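Cuaderno de taller — célula de agarre, septiembre

Sigo con lo de ayer: comparar la política entrenada solo con la cámara de muñeca contra la que lleva además la cámara fija. La duda era si el bajón en la tarea de coger tiras finas viene de la vista o del conjunto de datos. Ayer dejé los dos entrenamientos corriendo en Pekberg y esta mañana estaban terminados los dos, 600 demostraciones cada uno, misma semilla.

9:40. Arranque de la célula. El controlador dio un aviso de par en la articulación 4, se borró y no ha vuelto a salir. Lo anoto por si se repite. Calibración mano-ojo rehecha desde cero. La anterior era de antes de cambiar el soporte y no me fiaba.

10:15. Primera serie, solo muñeca. 20 intentos por condición, piezas colocadas con la plantilla de siempre. Resultado: 14 agarres buenos. De los fallos, cuatro son por cerrar antes de tiempo y dos por entrar con la pinza girada. Los de cierre temprano se parecen mucho entre sí: la política frena, duda y cierra unos milímetros por encima de la pieza. En las trayectorias se ve claro, hay una meseta en z justo antes del cierre.

11:30. Segunda serie, muñeca más fija. También 14 de 20. No me lo esperaba. Los fallos se reparten de otra manera (más giro, menos cierre temprano), pero con este número de intentos no saco nada de ahí.
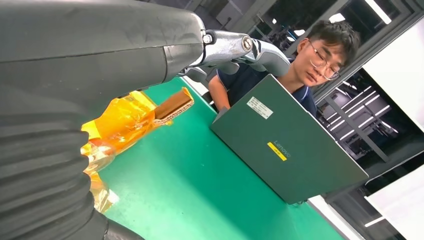 12:10. Miro los registros de las dos series en paralelo con el visor de Vlachou. La latencia de la imagen de muñeca sube a ratos hasta tres fotogramas, y casi todos los cierres tempranos coinciden con esas subidas. Si es eso, la comparación de cámaras está contaminada y habría que repetirla con las marcas de tiempo bien alineadas. Ojo: el script de Pralteo que empaqueta los episodios usa la hora de llegada, no la de captura. Lo sabíamos desde lo de Skondside y no se corrigió en esta rama.

Cambio hecho en local, sin subir todavía:
— marca de tiempo de captura en las dos cámaras
— descartar pares con más de un fotograma de diferencia
— guardar el retraso por paso en el propio episodio

15:20. Reprocesadas las demostraciones con el cambio. Se cae bastante material en los tramos de aproximación, que son justo los que interesan. Para compensar habría que grabar más y llegar a 700 antes del filtro. Queda apuntado, hoy no da tiempo.

16:45. Prueba rápida con los pesos viejos y la alineación nueva solo en ejecución. Cinco intentos, tres buenos. No lo cuento como dato. La meseta en z sigue apareciendo, más corta.

Pendiente:
Subir la rama y pedir revisión.
Relanzar los dos entrenamientos con los datos reprocesados.
Repetir las series con orden mezclado, hoy hice una condición entera y luego la otra, y la luz cambia entre media mañana y mediodía.
Mirar otra vez la articulación 4 en frío.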